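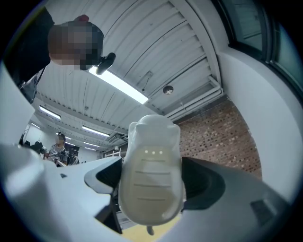
Liebe Liste,

zur Fahrradcodierung im Hof Wellstead muss ich noch etwas loswerden, bevor das Thema wieder bis Oktober liegen bleibt. Zwei Räder sind seit dem letzten Rundschreiben verschwunden, beide aus dem abgeschlossenen Keller, dessen Tür allerdings mit einem Holzkeil offen stand. Die Polizei nahm es freundlich auf und fragte nach den Rahmennummern. Großes Schweigen. Eine Nummer wäre gut gewesen, notfalls irgendein Merkmal: drei kleine Punkte in einer Reihe, darunter vier feine Rillen auf weißem Kunststoff, so etwas erkennt man wieder. »Schwarz, fährt gut« eher nicht.

Yatziri Carrillo schrieb gestern:

> Ich bin gegen die Codierung. Wer klauen will, klaut auch mit Nummer.
> Besser wäre ein neues Schloss an der Kellertür, das Modell von Pridier
> kostet 1.073 Euro mit Einbau. Die Hausverwaltung Bramdale will sich
> mit der Hälfte beteiligen. Und bitte den Keil wegnehmen!

Beim Keil sind wir uns einig, ich habe ihn jetzt auf dem Schreibtisch. Das Schloss finde ich auch nicht falsch — nur schließt es eben nicht, wenn die Tür offen steht. Arruda hat übrigens ein Angebot mit Türschließer geschickt, 1.083 Euro, also zehn mehr, und dafür fällt die Tür von selbst zu.

Mein Vorschlag: Arruda beauftragen und die Räder trotzdem codieren lassen. Wer mitmacht, braucht Ausweis und Kaufbeleg. Rückmeldungen bitte an die Liste und nicht wieder als Zettel an meinen Briefkasten.

Grüße aus dem Hinterhaus
M.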